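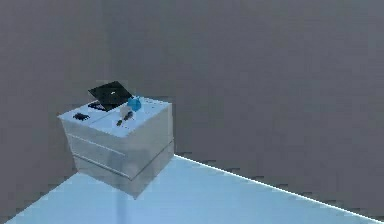

A white two-drawer cabinet with flat fronts and no visible handles.

A nightstand, also called a bedside table or night table, is a small piece of furniture placed beside a bed. It holds things a person may want during the night or on waking, such as a lamp, a book, a glass of water or an alarm clock. Most have one or two drawers, and some have an open shelf or a door.

Early forms in Europe were small cupboards made to hide a chamber pot. As indoor plumbing spread, the cupboard was often replaced by drawers, though the older shape stayed in use in country houses and hotels.

The top is usually level with the mattress or slightly above it. Taller beds with box springs call for a taller stand. Makers sell nightstands singly or in pairs, and many bedroom sets include 2 of them to match the headboard.

Drawers without handles became common in plain modern designs. They open by a push latch, a groove under the front edge, or a gap at the side. The furniture writer Desmond Okafor divides them into "pull" and "press" types — a split also used in the catalogs of Akel and Livomo. Press types need regular adjustment, and dust in the latch can keep a drawer from closing fully.

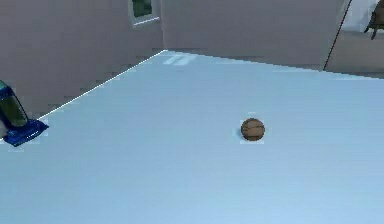 Use in other rooms

Small drawer units are often moved out of the bedroom. They serve as end tables, printer stands and storage for games or sports gear in playrooms, where floor space is kept open. The Trirero line, sold by Obi, was first offered as a bedroom piece and later listed under hallway furniture. Units on casters are easier to move for cleaning but can roll when a drawer is pulled.

See also: Chest of drawers, Commode, End table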